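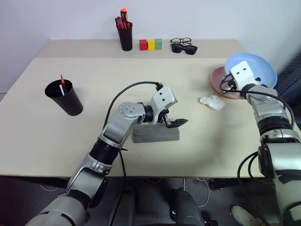
Kapitel 5
Ordnung am Arbeitstisch

Lernziele

Nach der Bearbeitung dieses Kapitels können Sie
– einen Arbeitstisch in Zonen einteilen und diese Einteilung begründen,
– Gegenstände nach Gebrauch, Empfindlichkeit und Größe sortieren,
– geeignete Behälter für Schreibgeräte und Kleinwerkzeug auswählen,
– einen Tisch nach einer festen Reihenfolge abräumen.

Zentrale Begriffe: Greifzone, Ablagezone, Standbehälter, Fremdgut, Abräumfolge

5.1 Warum Tische voll werden

Ein Tisch, an dem mehrere Personen arbeiten, füllt sich im Laufe eines Tages mit Dingen, die nichts miteinander zu tun haben. Ein Schraubendreher, ein Filzstift, zwei Brillen, zwei Teller, ein zerknülltes Papier, ein grauer Block, drei bunte Holzwürfel: Jedes Stück für sich stört kaum. Zusammen nehmen sie so viel Fläche ein, dass für die nächste Tätigkeit erst Platz geschaffen werden muss.

In der Hauswirtschaft und in der Werkstattorganisation nennt man alles, was für die laufende Tätigkeit nicht gebraucht wird, Fremdgut. Der Begriff enthält keine Wertung. Eine Brille ist am Lesetisch Arbeitsmittel und am Basteltisch Fremdgut. Ob ein Gegenstand auf den Tisch gehört, lässt sich deshalb erst beantworten, wenn feststeht, was dort als Nächstes getan werden soll.

Estrella Tovar hat für die Lehrwerkstatt Stallen eine Bestandsaufnahme durchgeführt. An 9 Tischen wurden nach Arbeitsende 128 Gegenstände notiert. Die meisten davon hatten zwar einen festen Platz im Schrank, der Weg dorthin war den Beteiligten aber zu weit. In der Auswertung vom 21.05.2020 schlägt Tovar vor, die Schränke zu lassen, wo sie sind, und auf jedem Tisch eine kleine Ablagezone einzurichten. Auf diese Auswertung kommen wir in Abschnitt 5.4 zurück.

5.2 Greifzone und Ablagezone

Die Greifzone ist der vordere Teil des Tisches, den eine sitzende Person mit angewinkelten Armen erreicht. Sie wird für die eigentliche Arbeit frei gehalten. Die Ablagezone schließt sich dahinter an. Steht der Tisch an der Wand, eignet sich der wandseitige Streifen gut, denn dort kann nach hinten nichts hinunterfallen.

Besteht die Arbeitsfläche aus zwei aneinandergeschobenen Tischen, einem schmaleren hinten und einem größeren vorn, bietet sich die Fuge als Grenze an. Eine zusätzliche Markierung ist dann nicht nötig. Bei einem einzelnen Tisch genügt ein Streifen Klebeband. Zu prüfen ist in beiden Fällen, ob die Platten gleich hoch liegen. Eine Kante von wenigen Millimetern reicht aus, um einen Becher zum Kippen zu bringen, wenn er über die Platte geschoben wird.

In die Ablagezone gehören Dinge, die im Lauf der Arbeit wiederholt benötigt werden. Teller und benutzte Papiertücher gehören nicht hinein. Sie verlassen den Tisch ganz – auch dann, wenn noch Platz wäre.

5.3 Standbehälter

Schreibgeräte und schmale Werkzeuge werden stehend aufbewahrt. Für den Behälter gelten folgende Regeln:

Ein zylindrischer Becher nutzt die Stellfläche gut aus. Ein Becher, der sich nach unten verjüngt, braucht am Boden weniger Platz, kippt aber leichter, sobald schwere Teile darin stehen. Für einen einzelnen Stift ist er ausreichend, für mehrere Schraubendreher sollte man die gerade Form wählen.

Der Inhalt soll so weit über den Rand ragen, dass man ihn fassen kann, ohne in den Becher zu greifen. Kräftige Griff- und Kappenfarben, etwa Orange oder Rot, erleichtern das Wiederfinden vor hellem Grund.

Werkzeug und Stifte werden getrennt. Ein gemischter Becher muss bei jeder Suche ausgeräumt werden, und die Spitzen der Filzstifte leiden darunter, wenn eine Kappe fehlt.

Brillen werden nicht in Standbehälter gesteckt. Man legt sie zusammengeklappt mit den Gläsern nach oben ab oder gibt sie in ein Etui. Liegen Lesebrille und Sonnenbrille nebeneinander, ist auf Abstand zu achten, damit die Gläser nicht aneinanderreiben.

5.4 Die Abräumfolge

Beim Abräumen hat sich eine feste Reihenfolge bewährt. Zuerst kommt der Abfall in den Eimer. Danach wird das Geschirr abgetragen, Teller gleicher Größe werden dabei gestapelt. Es folgen schwere Teile wie Steine oder Blöcke, die mit beiden Händen angehoben und nicht über die Platte gezogen werden. Zuletzt werden die Kleinteile einsortiert und die Platte wird feucht abgewischt.

Arbeitsauftrag

Räumen Sie einen Tisch Ihrer Wahl nach dieser Reihenfolge ab. Notieren Sie vorher, welche Gegenstände Fremdgut sind, und begründen Sie Ihre Zuordnung in Stichworten. Vergleichen Sie das Ergebnis anschließend mit der Liste Ihrer Nachbargruppe.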